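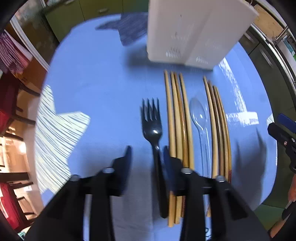
Prokach 2 Hand-Held Gripper, Pair

Home / Hand-Held Tools / Grippers / Prokach 2

Maker: Jakeston
Sold by: Troltesska Robot Supply
Sold as: pair, left and right hand
Price: $3,595 per pair, without cameras
Availability: made to order, ships in 18 working days
Opening: 110 mm between pads, jaws fully open

Add to quote
Ask for a loan pair
Download drawing (PDF)

Overview

The Prokach 2 is a two-jaw gripper which you hold in the hand and close with a finger lever. The jaws are the same as on the Jakeston arm-mounted gripper, so what you demonstrate by hand can later be repeated by the arm with the same fingertips and the same opening. The camera plate is placed behind the jaws and looks over them to the work.

We keep four hand-held grippers in our shop at the moment and we get many questions about which one to take. For this reason the page is longer than our other product pages. We tried the Prokach 2 next to the older Prokach 1 and next to the parallel-slide type, and we write below what we found. If you only need the dimensions, please go to the table near the bottom.

What is different from Prokach 1

The linkage is new. On the Prokach 1 the fingertips moved in a small arc, and when you closed on a thin object the pads met first at the tip and only later along the whole face. With a cup you did not notice it. With a fork handle lying flat on the table you noticed it very much, as the handle turned in the pads when you lifted. The Prokach 2 has a longer second bar on each jaw and the pads stay parallel during the last part of the closing, where it matters.

The lever has a longer travel. Some of our customers did not like this in the beginning. After an afternoon of work most of them preferred it, because small openings are easier to hold steady. If you have small hands, please order the short lever. It is the same price, and you can change it yourself with one hex key.

The camera plate is now separate from the body. It has slots, so the camera can be moved forward or back and tilted. The old plate was one piece with the body and if it got bent you had to send the whole gripper to us.

What is not different: the wrist strap, the battery space in the handle, and the thread for the tracking marker. Your old accessories will fit.

How it behaves with tableware

We use a set of dining utensils for all hand-held tools, for the simple reason that these things are cheap, everybody has them, and they are difficult. They are thin, they lie flat, and some of them are hard to see. The task is always the same. The utensils are laid out in front of an upright holder, and the person has to pick them up and place them into it. 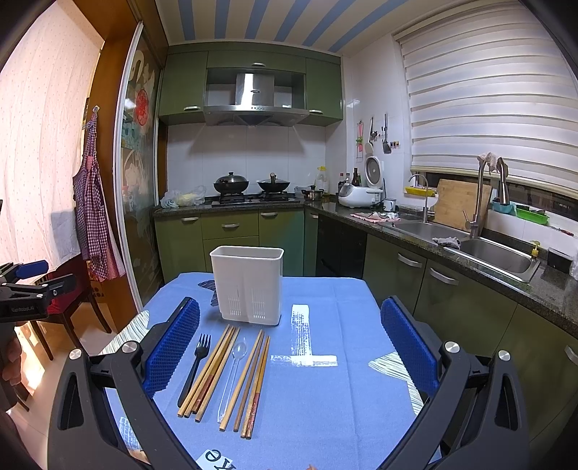 Utensil layout with the Prokach 2 pair, textured blue pads fitted. Fork, wooden chopsticks and clear spoon, holder behind.

Plastic fork. No problem with the textured pads. Take it in the upper half of the handle. If you take it near the end, the head goes down when you lift, and then it catches on the edge of the holder.

Chopsticks. A group of chopsticks is the hardest item in the set. With smooth pads, the outer sticks roll away at the moment of contact. With textured pads they mostly stay, but you must close slowly and push lightly down on the table at the same time. It helps to approach with the jaws only a little wider than the group. When the jaws are fully open the fingertips come in from too far and you push one stick over another. It is also possible to take one stick at a time, and we recommend to train the operators in both ways before you record anything.

Clear spoon. For the gripper itself the spoon is easy. For the camera it is not. A transparent handle on a blue table takes the color of the table, and in the image you see mainly the reflections. With automatic exposure, our test camera sometimes lost the handle completely when the black jaws came closer. We got better images with the exposure fixed and with the blinds partly closed. Please make your own test in your own room, as the light changes everything with this object.

The holder. When you place from above, the wide shape of the linkage can touch the rim of the holder before the object is inside. With the Prokach 1 it was the same. Hold the object low in the pads, with more of it hanging under the fingertips, and you will have enough space.

Two hands or one

The pair is intended for work with both hands, one holds and the other one places. The two grippers are mirrored only in the handle and the lever. The jaws are identical, so you need only one kind of spare finger.

We tried the utensil task with one hand and then with both. One hand was enough. The second hand was useful for steadying the holder, which can slide on the table when a chopstick touches the rim. For operators who are new, we suggest to begin with one hand and keep the second gripper away from the work area, otherwise its jaws come into the view of the first camera and throw shadows on the table. Later this is normal and your model must live with it anyway.

Single grippers are sold only as replacement for existing pairs. Please write to us with your serial number.

Fingertip pads

The pads are made by Moser and are held with one screw from behind. The following are in stock:

Textured, blue. Delivered with the pair. Good for wood, plastic and metal handles. They collect flour and dust, wash them with warm water and mild soap and let them dry in the air.

Smooth, black. For glass, plates, plastic bags and anything with a sticky label. They leave fewer marks.

Soft, gray. For fruit, bread and cloth. They wear quickly on wood, so we would not take them for chopsticks.

Do not mix two kinds of pads on one gripper. It works, but the object turns always to one side, and you will search for the reason in the wrong place.

A remark about color. In our comparison the blue pads were harder to separate from a blue table surface than from a white or wooden one. If your table is blue and your software follows the fingertips by color, ask for the black pads or change the table cover.

Cameras

The pair is delivered without cameras. The slotted plate accepts small action cameras and most board cameras with a wide lens. We tried several lenses and prefer a very wide one, even though straight table edges become strongly curved in the image. You see both fingertips, the whole working area and a good part of the room, and the room is what the tracking needs. With a narrower lens the picture of the object was nicer, but the tracking was lost when we moved close to the table.

Set the tilt so that both fingertips stay visible in the open position. If the jaws cover the object during the approach, move the camera back on the slots before you change the tilt. Put a drop of thread lock on the plate screws after you found the position. We forgot this once and repeated a whole morning of recordings.

Comparison with the parallel-slide type

The parallel-slide gripper has its pads parallel over the complete travel, and it is slimmer from the side. It goes into narrow drawers better than the Prokach 2. On the other hand, the slide needs to be cleaned often in a kitchen, and with grease or rice in it the lever becomes heavy. The Prokach 2 has only pivots and bolts, and it can be wiped. Our opinion is that for tables, counters and sinks the Prokach 2 is the better tool, and for shelves and drawers you should try both. We can send a loan pair of each in the same case.

Technical data

Opening between pads: 110 mm
Jaws: 2, linkage type
Body: black molded plastic with metal pivots
Pads: Moser, exchangeable, one screw
Camera plate: slotted, adjustable forward, back and tilt
Lever: standard or short, same price
Position sensor: magnetic, in the handle
Connection: USB-C
Controller box: not needed for recording, needed for arm mounting

In the case

Left and right gripper
Textured pads, mounted
Spare set of textured pads
Camera plates with screws
Wrist straps
Hex keys
USB-C cables
Printed calibration sheet

Questions from customers

Can I use the Prokach 2 on my arm?
The jaws yes, the handle no. You take off the jaw unit and put it on the Jakeston arm flange. The flange is ordered separately. For arms from other makers please send us the drawing of your flange before ordering.

Do I have to calibrate every day?
Close the jaws fully and open them fully once after switching on. A longer calibration is necessary only when you change pads or move the camera.

Is it waterproof?
No. Splashes on the jaws are fine. The handle must stay dry, so do not hold it under the faucet and do not put it down on a wet counter.

My jaws make a clicking sound when opening.
Usually one of the round pivot bolts is a little loose. Tighten it until the sound is gone and the jaw still falls open by its own weight. Please do not tighten more than this.

Delivery and returns

Every pair is assembled after the order. Loan pairs can be kept for two weeks, and you pay only the shipping in both directions. If you buy after the loan, you get a new pair and send the loan pair back in the same case. Orders for delivery before the end of the year should reach us in November.

Related products

Moser smooth pads, black
Moser soft pads, gray
Short lever for Prokach 2
Jakeston arm flange
Prokach 1 spare jaws (remaining stock)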